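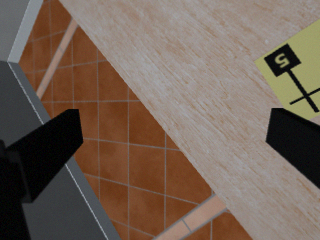
Slide 2. The task and the fault

Good morning. I am Imogen Sedgwick, and I will speak about a fault in our simulated cell at Curnberg. The task is simple to explain. A ball with a handle is on the table, and next to it lies a yellow strip with numbered marks. The arm must take the ball by the handle and put it down at the mark we ask for.

(Wait for the room. Say that all runs were in simulation.)

In March we made 253 runs. In 20 of them the gripper closed before it reached the handle, and the controller still reported a good grasp. The arm then went to the mark with nothing in the fingers.

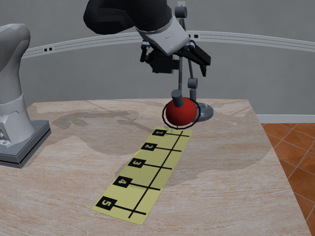 We looked first at the wrist camera, and this took us nine days. It was the wrong place. The Gostov controller accepted a grasp when the close command was finished, and it did not compare the finger width with the handle width.

Slide 3. What we changed

The width is now checked two times, after closing and after lifting. If the check fails, the arm stops and opens a fault record.

(Slowly here.) On a real arm, a false "grasp OK" is a safety matter, for a dropped part also. Bastden asked for the same check in their cell.

Slide 4. Still open

Eight of the failed runs have no force log. I cannot say if they have the same cause.

Questions go to the end, please.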